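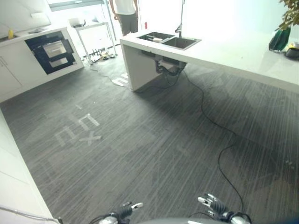

Slide 1: Kitchen area with the sink island, striped carpet and floor cables

Thanks for coming. Letay Lencho, facilities, Kurnutum. Fifteen minutes, questions after.

Start with the carpet. Gray, thin streaky lines, light and dark. We picked carpet for the kitchen when we did the rest of the floor – 2,195 square feet in one order. Hides crumbs. Does not hide coffee with milk.

Point to the sink. Double basin, small one left, big one right. Open underneath, so the pipes show. Plumber likes it, visitors ask about it. Quote for a closed front was $1,085. Pause here, someone always has a view.

Cables. Black one across the carpet, white one back from the power strip by the island. Ask the room: who would step over these with a full mug? Floor sockets from Kosier are booked for December.

White tape letters on the left. Tape lifts clean from this pile if you pull slowly. Old glue is another matter – see slide 4.

Next slide: cleaning costs.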